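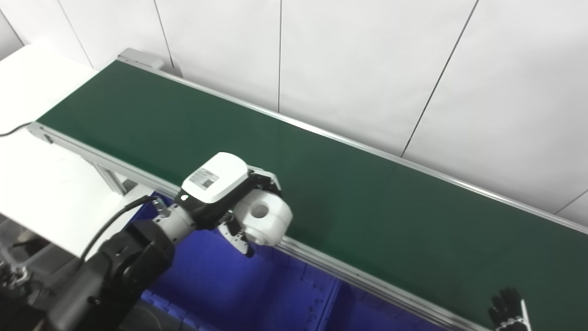

Is the Frade kit ready to buy for the Padcombe packing line? It is close, and we recommend one more month of trial before the second payment is released.

Progress since March

The kit on offer from Dravuvo covers the two arms, the choice of gripper or fingered hand, the control software and 11 hours of remote support. Setup took two days longer than the quote allowed, mostly network permissions on our side. Adelino Falcão has since run 102 transfers between belt and bin using the standard settings. Five needed a person to step in. Most of those were parts picked up at a bad angle, and the software did not flag them.

Work now is on round white parts, which are harder to grip than boxed goods. We are trying them at the conveyor with the blue bins set below it.
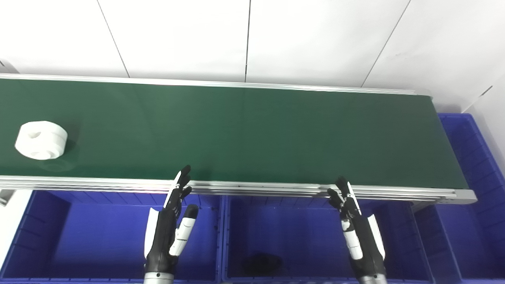
Suha Nassar asked that the report say plainly that the support hours are nearly used up, and that the renewal price is still not in writing. She would not sign for the extended plan until it is.

Open items

Written renewal price from Dravuvo.
Spare fingertips, on order.
Manual section on recovery after a missed grip. The current text does not match the menus.

Spending is within the approved amount.

Comments

Lionel Mottram: Does the trial month include the night shift?

Celeste Rebelo: Please send me the step-in log before the review.

Vasilis Vasić: We had the same trouble with the manual at Osex. Ask for the revised one, they do have it.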